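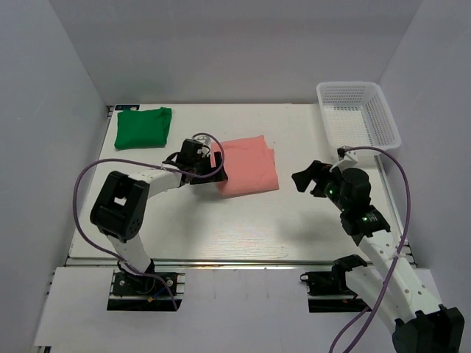

M. Paiva, textile bench, notes & samples
July 12, 2018

Folding bench, pink and green cloths. Writing this up quick before I forget which is which.

Pink one on the table = salmon, the roughly square one. Folded but not good. Edges don't line up at the top right, one layer sticks out past the one above it and a corner peaks up. Same fault I keep getting when I fold by hand and don't smooth between folds. Would not pass for the shelf. Leaving it as "fair" in the book.

Green is in the back left corner, folded to a rough rectangle. Also has a corner standing up, upper right, and a diagonal fold down that side. Wrinkles on top are soft, they'd press out under a stack I think. Call it fair plus.

Basket: the white see-through one with the slots, back right. Empty. Rim hangs over the side of the table a bit, should be pulled in. I like this basket better than the Wultar one, sides taper so a folded piece drops in without catching. Downside is the lattice bottom, leaves a waffle print on anything damp. Dry cloth only please!!

Things to sort out:

- Shelf width. Brendosach shelf is 31 cm deep inside, so fold has to come out under that. Pinks are 62 cm on a side out of the bag, so one fold each way gives exactly 31 and that is NOT under. Either thirds one way or trim. I vote thirds. Tried it on a spare pink, sits fine, a little fat at the spine.
- Greens are a hair smaller after washing, havent measured. Do it.
- Lot number for the pinks is 1794. Greens have no lot slip, somebody check the Vistar box.
- Wash count goes on the tag, not in your head. Mine says 4, could be 5.

On smoothing. Flat of the hand from the center out, then the fold, then again. Skipping the second pass is where the offset layer comes from, I'm fairly sure. Did a handful both ways this morning before the bench was in use and the ones with two passes came out square. Not enough to call it a result. Need a proper run, same cloth, same person, maybe ten of each.

Also tried folding on the bare tabletop vs on a felt pad. Bare is better. Pad grabs the bottom layer and the top one slides, you get a staircase down the edge. Pad goes back in the cupbord.

Humidity in the room was 62 at lunch, on the high side. Cloth feels limp, creases don't hold. Last October it was dry and everything folded like paper, different problem, corners popped open.

Score sheet: changed the top mark from 100 to 83 so it matches the old Vistar sheets and we can compare. Ugly number but less retyping. Old sheets are in the green binder, bottom drawer.

Tomorrow: refold both, thirds for the pink, basket moved in from the edge, measure greens, order more tags (the string kind, stickers come off in the wash).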